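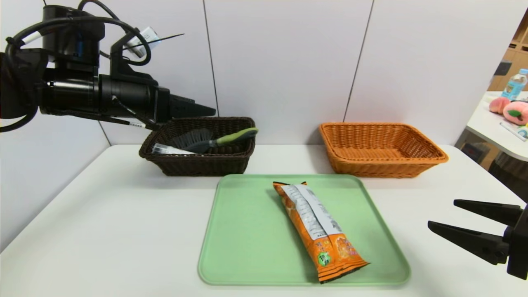

Can a dish brush share a basket with packaged goods?
Only if the brush has dried completely first, and the goods are in sealed plastic.

Ruba, that is the short version of what I would put on the card for the pantry shelf. The longer version follows, with replies to your points.

On 8/9/13, Ruba Majali wrote:
> I am redoing the sorting card for the Jurkemgate kitchen. The old
> one says "brown: cleaning, orange: food" and stops there. Three
> things are unclear to me.
>
> 1. Does brown mean cleaning tools only, or also unopened supplies?
> 2. Where do snack bags go while somebody is still sorting?
> 3. Is the green tray storage, or is it a work surface?
>
> Also, the Isley liners shrank again. Do we still want liners?

1. Both. At Jurkemgate the dark brown basket has held the brush and wrapped items together for as long as I have had the list. Lay the brush diagonally with the handle up over the rim – it comes out without disturbing anything under it, and the bristles get some air. Wrapped items go flat against the opposite end, label up.

2. On the tray. A bag stays there until its seals and date have been checked, then moves to the orange basket. Crimped ends are where these bags fail, so press lightly in the middle and listen at both ends. Anything that hisses gets eaten that day or thrown out.

3. Work surface. The raised lip keeps crumbs off the table, and that is all it is for. If a tray has things on it overnight, the sorting was not finished. The orange basket should start empty for each session; otherwise old stock ends up under new stock.

On liners: no for brown, yes for orange. Wicker texture under a damp brush needs to be rinsed and dried, and a liner only hides the problem. For orange, wash at 60 degrees F instead of hot and the shrinkage should stop. Cut replacements 2 inches over on each side. The Usuga cloth I bought in October has held its size so far, but I have washed it only a few times.

Placement, for the card: both baskets at the back of the table, brown left, orange right, tray in front of them. Left-handed people can swap the baskets if they swap them back.

I would keep the card under 62 words. The Skonberg one ran to a full page and people stopped reading at the second line – I know I did.

Send me the draft before you laminate it.

Tuva Moen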